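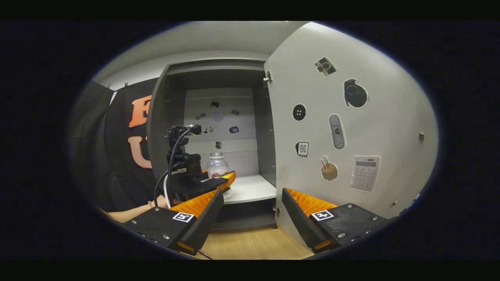
A reader wrote in that she repeats herself three times at home and still gets "you never told me that." So that went to the top of the list. Rest are in no order.

She says she told them. They say she didn't. Who's right?
Maybe both. Saying it while someone is on the stairs with headphones in is not the same as telling them. Get eyes first, then talk. Short sentence. Wait for an answer, any answer.

Is it rude to ask someone to say it back?
Depends how you ask. "Repeat that" sounds like a teacher. "What time did we land on?" gets you the same thing and noone bristles.

Text or talk?
Times, addresses, prices: text. Feelings, bad news, anything with a "but" in it: talk. If a text thread goes past 5 messages and someone is annoyed, call.

My partner goes quiet when we argue. Do I push?
Not right then. Agree on a break and say when it ends. "Back at this after dinner" works. "Later" doesn't, later never comes.

How long should I let the other person talk?
Longer than is comfortable. Try counting to 3 in your head after they stop. Often there's a second part and the second part is the real one.

What do I do with "fine"?
Take it once. If it comes back a second time with the same face, ask one plain question. "Fine about the trip or fine about me?" Then leave it alone.

Do you still do the Avo worksheet?
Yes, it's the 2 page one now. The old 7 page version is gone, people quit halfway. Print it, one copy each, don't fill it in together the first time.

Is the Omport evening group for couples only?
No. Couples, siblings, roommates, parent and grown kid, all fine. Come alone if the other person won't. The Geerts group is the same format, just smaller and earlier in the day.

I missed the February session, can I join in the middle?
Yes. Each one stands by itself. Bring a pen.

Can I bring up someone else's story in the group?
Your side of it, sure. Leave out there names and anything they told you in private.

Will you answer my email?
Most of them, slowly. Short ones go faster. Put "Driron" in the subject line if it's about the weekend workshop, otherwise it ends up in the general pile.

Last updated April 20, 2026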